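Notiert am 01/10/2023, nach der zweiten Sitzung der Studienkommission.

Seit dem Wintersemester gilt an der Hochschule Pruston eine neue Regelung für die Vergütung von Lehrbeauftragten. Ich unterrichte dort seit Jahren Messtechnik im Nebenamt und habe die Regelung inzwischen dreimal gelesen. Der Text umfasst 13 Paragraphen und eine Anlage. Die Anlage ist der interessante Teil.

## Was sich geändert hat

Bisher wurde nach gehaltenen Stunden abgerechnet. Vorbereitung, Korrektur und Sprechstunde galten als abgegolten. Neu ist ein Pauschalmodell: Pro Lehrauftrag wird ein Deputat angesetzt, das sich aus Kontaktzeit und einem Faktor für den Veranstaltungstyp zusammensetzt. Vorlesungen haben den höchsten Faktor, Übungen den mittleren, Laborpraktika den niedrigsten.

Die Begründung in der Vorlage lautet, im Labor entstehe weniger Vorbereitungsaufwand, die Versuche lägen ja vor. Diese Annahme trifft auf Anleitungen zu. Auf Aufbauten trifft sie nicht zu. Ein Praktikumsversuch altert: Steckverbinder leiern aus, Leitungen brechen an der Crimpung, Netzteile verschwinden in andere Räume. Wer den Versuch betreut, bringt ihn vor Semesterbeginn in Ordnung, und diese Stunden tauchen in keiner Abrechnung auf.

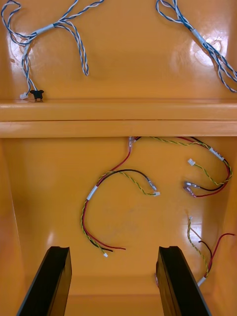 *Verdrillte Leitungen in Blau und Weiß vor orangefarbener Rückwand.*

Rostislav Brabec aus der Fachgruppe Elektrotechnik hat für das vergangene Studienjahr mitgeschrieben. Er kommt auf 71 Stunden außerhalb der Kontaktzeit, für einen einzigen Lehrauftrag. Vergütet wurde davon nichts. Nach dem neuen Modell würden ihm über den Faktor 32 Stunden angerechnet. Das ist eine Verbesserung, aber weniger als die Hälfte. Ein Vorlesungsauftrag gleicher Kontaktzeit läge deutlich darüber, auch wenn das Skript seit Jahren unverändert ist.

## Der Faktor und seine Herkunft

Ich habe im Dezernat nachgefragt, woher die Faktoren stammen. Die Antwort kam von Maricel Galang, schnell und sachlich: Grundlage sei eine Umfrage unter den Fachbereichen. Die Rückmeldungen seien gemittelt und auf eine Nachkommastelle gerundet worden. Auf meine Rückfrage, welche Fachbereiche Laborveranstaltungen gemeldet hätten, nannte sie zwei. Unserer war nicht dabei. Die Umfrage lief in der vorlesungsfreien Zeit über einen Verteiler, in dem Lehrbeauftragte nicht stehen.

Methodisch sind das zwei getrennte Fehler:

1. Die Stichprobe enthält die Gruppe nicht, über die sie etwas aussagen soll.
2. Der Mittelwert verdeckt die Streuung. Ein Chemiepraktikum mit festem technischen Personal und ein Elektronikpraktikum ohne solches haben denselben Namen und sonst wenig gemeinsam.

Themis Kalogeropoulos hat in der Sitzung vorgeschlagen, den Faktor an die technische Ausstattung zu koppeln: Wo eine Laboringenieurstelle besetzt ist, bleibt er niedrig, wo sie fehlt, steigt er auf den Wert der Übung. Der Vorschlag wurde protokolliert und vertagt. Gegen ihn spricht der Prüfaufwand, denn das Dezernat müsste jedes Semester Stellenpläne abgleichen. Ich halte das für lösbar — die Stellenpläne liegen ohnehin vor.
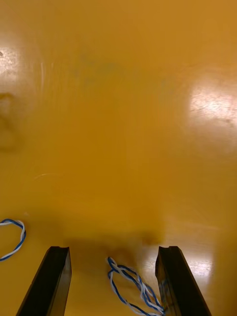
## Was das im Haushalt bedeutet

Die Gegenrechnung des Dezernats nennt Mehrkosten von rund 3.701 Euro pro Semester, falls alle betroffenen Praktika unseres Fachbereichs höher eingestuft würden. Ich habe die Zahl nachgerechnet und komme auf dieselbe Größenordnung. Kleine Abweichungen entstehen durch die Behandlung geteilter Lehraufträge, die in der Anlage nicht geregelt sind. Zwei Personen mit je einem halben Auftrag werden derzeit getrennt gerundet, beide nach unten.

Benjie Dumlao hat darauf hingewiesen, dass die Reisekostenpauschale gleichzeitig entfallen ist. Für Kolleginnen und Kollegen aus Larkar, die zweimal pro Woche anfahren, frisst das den Zuwachs zum Teil wieder auf. In der Vorlage steht die Streichung unter »Redaktionelle Anpassungen«. Redaktionell ist daran die Überschrift.

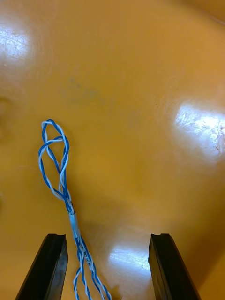

*Leitungspaar, blau und weiß, oben zur Schlaufe geöffnet.*

## Offene Punkte

- Geteilte Lehraufträge: gemeinsame Rundung, am besten kaufmännisch. Ein Antrag dazu ist formuliert.
- Übergangsfrist: Verträge aus dem Sommer laufen nach altem Recht weiter. Ob eine Verlängerung als Neuvertrag gilt, ist unklar. Rogelio Dalisay fragt beim Personalrat nach.
- Zeiterfassung: Wer ein Praktikum betreut, sollte ab sofort mitschreiben, getrennt nach Aufbau, Reparatur und Korrektur. Eine einfache Tabelle genügt.
- Reisekosten: gehört in einen eigenen Antrag, sonst blockieren sich beide Themen gegenseitig.

Die nächste Sitzung findet im Januar statt, Anträge müssen zwei Wochen vorher im Dezernat liegen. Meine eigene Tabelle schicke ich auf Anfrage gern zu — die Spalte mit den Faktoren ist gesperrt, das Kennwort steht im zweiten Blatt.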